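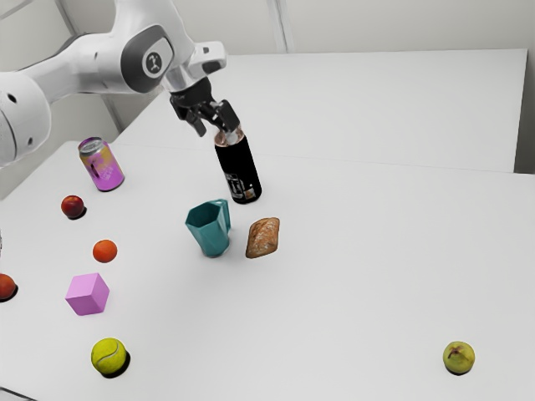
Fig. 1. Robot arm with its gripper over a tall black bottle (computer rendering).

Local Government and Public Money
Handout 2: Ward allowances, or who gets to cut the ribbon
Kieran Heywood
October 9, 2025

Please read before the seminar. Reading it during the seminar is a tradition I would like to see die out.

What a ward allowance is

A council sets aside a pot and splits it between its members, each of whom may propose small works in their own ward: benches, drop kerbs, a grant to the brass band. The member proposes, an officer approves, the council pays. Keep those verbs apart in your essays. Most of the trouble in this topic starts when a member gets hold of the third one.

The usual case in favour

Ward members know which bus shelter leaks. A central department with 463 requests in its inbox does not, and will get to the shelter some time after the bus route has been withdrawn. Small sums spent quickly can also keep backbenchers interested in a budget they otherwise only get to vote on.

The usual case against

It blurs the line between making the rules and spending the money. It favours sitting members, whose names have a way of appearing on the plaque. Spending also tends to bunch up before polling day, and anyone who walked through Wirnthorpe last May will have noticed a sudden flowering of hanging baskets.

Case: the Staniforth walkout

Staniforth council froze its allowances while the auditors went through the Gudley ward accounts. Members answered by leaving the chamber before the budget vote, 18 of them, which took the meeting below its quorum. They said residents were being punished for one ward's paperwork. The leader said residents would survive without planters. The money was released in stages, 95 per cent of it by year end, and both sides put out leaflets claiming to have won.

Note who had leverage and when. A walkout works only while the other side needs you in the room - try it after the budget has passed and you have simply gone home early.

For the seminar

Compare Staniforth with Susel, where an area panel decides and members only advise. Is the panel more accountable, or just harder to shout at? Bring one side of notes. Chapter 2 of the reader covers quorum rules, and yes, you do need them.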